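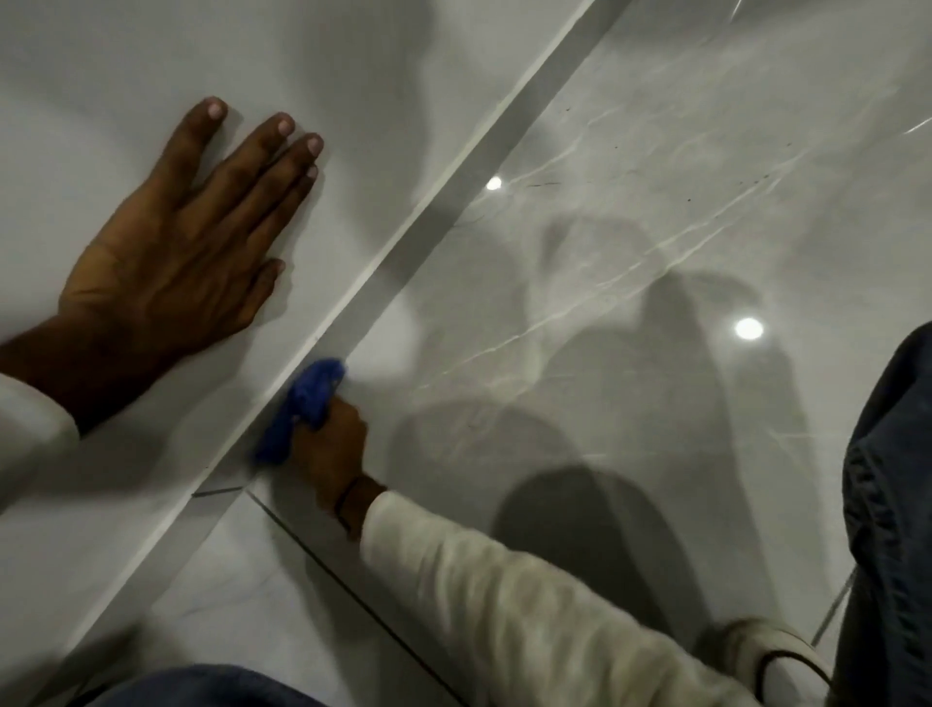
発表者ノート
清掃仕様書における「端部」の扱い:面積単価方式の限界と仕様の書き方
発表:Éabha Gilmartin(Nisteck 施設管理部)

スライド1 表題
自己紹介は短く。所属と担当範囲(内装維持、清掃契約の技術仕様)だけ述べる。共同作成者のIrfan JanjuaとLenuța Tănaseの名前をここで挙げる。質問は最後にまとめて受けると伝える。

スライド2 対象の範囲
扱うのは事務所用途の日常清掃と定期清掃。医療施設、食品工場、クリーンルームは対象外。準拠すべき規格が別にあり、同じ議論は成り立たない。
用語を先に固定する。「床面」は床仕上材の水平面。「端部」は床面と壁の取合い、幅木の見付面と天端、入隅、出隅、建具枠の足元まで。会場には幅木と巾木の両方の表記を使う人がいるが、資料は幅木に統一した。

スライド3 問題設定
清掃契約の多くは床面積に単価を掛けて金額を決める。積算は簡単で、図面があれば誰が計算しても同じ値になる。ただし作業時間は面積だけでは決まらない。
同じ面積でも、正方形の一室と細長い廊下では周長が大きく違う。端部の作業量は周長に比例するため、間仕切りが増えると面積は変わらずに工数だけが増える。受託側は差分を端部の省略で吸収する。仕様書に端部の記載がない限り、契約違反にもならない。
(図の縦軸は作業時間、横軸は周長÷面積。軸の説明を飛ばさないこと。)

スライド4 調査対象
Cordier棟の一フロア。床面積は1597平方メートル、室数は26。仕上げは塩ビ系床材とタイルカーペットの混在。改修で間仕切りが追加されているが、清掃仕様書は改修前のものが使われていた。
図面の入手と周長の拾い出しはYannick Huetによる。建具の開口幅は周長から控除した。造作家具で塞がれた区間も控除している。可動式の什器は控除していない。この点は質問が出やすいので、控除の一覧表を予備スライドに入れてある。

スライド5 端部に汚れが残る仕組み
要因を順に話す。
歩行と空調の気流で床面の粉塵が移動し、流速の落ちる壁際に沈降する。
自在ほうきやモップの進行方向に対して、汚れは縁へ押し出される。回収されなければそこに残る。
自動床洗浄機はブラシの有効径と本体の外形に差があり、壁際に未洗浄の帯ができる。機種のカタログ値だけで帯の幅を判断しないこと。操作者が壁からどれだけ離れて走るかで変わる。
剥離剤やワックスの飛沫が幅木の下端に付着し、乾燥後に粉塵を保持する。これは清掃作業そのものが作る汚れであり、頻度を上げても減らない。養生か、当日中の拭取りを仕様に入れる必要がある。

スライド6 幅木の材質と作業方法
ソフト幅木:中性洗剤の希釈液、固く絞ったクロス。溶剤系は可塑剤を抜くおそれがあるため使用しない。
塗装木製幅木:水分量の管理を優先する。継手部から吸水すると塗膜が浮く。
金属幅木:拭き筋が目立つ。長手方向に一方向で拭き、最後に乾拭き。研磨材入りのパッドは不可。
共通事項として、天端を先、見付面を後、床との取合いを最後とする。逆順にすると落ちた粉塵で再汚染される。壁側が艶消し塗装の場合、濡れたクロスが触れると跡が残ることがあるので、クロスの折り幅を天端の幅に合わせる。

スライド7 仕様書の文例
悪い例をまず読み上げる。「床面は隅々まで丁寧に清掃すること」。数量も頻度も方法もない。検査員と作業員で解釈が割れたときに、判定の根拠が残らない。
修正例。「端部清掃は床面清掃と別項目とし、周長(m)で数量を計上する。日常清掃では除塵のみ、定期清掃では湿式拭取りを行う。対象範囲は別図による。」
別図が重要であることを強調する。文章だけで範囲を定めると、配管の裏や固定家具の側面で必ず争点になる。

スライド8 評価方法
評点は100点満点の減点方式。床面と端部は別々に採点し、平均しない。平均すると、床面の面積が大きいため端部の不良が埋もれる。
検査区間は乱数で選ぶ。検査員が目についた場所を選ぶと、入口付近に偏る。
拭取り試験は白色クロスを用い、見本帳と照合して段階判定とする。照明条件が結果に影響するので、斜めから光を当てる位置を手順書で固定した。光沢のある床では反射で粉塵が見えにくい角度がある。立位での目視だけで合格としない。
検査員2名の独立判定とし、不一致の区間は再検査に回す。

スライド9 契約上の論点
Eugénie Bodinから事前に受けた指摘を紹介する。端部を別項目にすると、発注側は増額と受け取りやすい。
回答は次のとおり。従来は金額に含まれているのに実施が確認できなかった作業を、数量として見えるようにする。床面の単価から端部相当分を分離するのが前提であり、単純な上乗せではない。分離できるだけの工数記録が受託側にない場合は、試行期間を置いて実測する。
Stasomiaの管理物件では、間仕切り変更の届出と清掃数量の更新を同じ書式にまとめている。改修のたびに周長が更新されるため、次の契約時に拾い直す作業が省ける。

スライド10 未解決の事項
作業姿勢の負担。端部の湿式拭取りはしゃがみ姿勢が続く。長柄の工具で代替できるのは見付面までで、入隅と天端は手作業が残る。連続作業時間の上限を仕様に書くべきか、受託側の労務管理に任せるべきか、結論は出ていない。
タイルカーペットと幅木の取合い。湿式は使えず、隙間ノズルによる吸引が主になるが、評価法が塩ビ系床材と共通化できていない。
Edonの事務所でも同じ手順を試す予定。建物の条件が異なるため、Cordier棟の結果と合算はしない。

質疑用メモ
単価の実額を聞かれた場合:守秘の範囲なので答えない。算定式のみ示す。
洗浄機の機種を聞かれた場合:比較を目的とした調査ではないと述べ、機種名は出さない。
別図の様式を求められた場合:5月1日版を配布する。旧版は凡例に誤りがあるので渡さないこと。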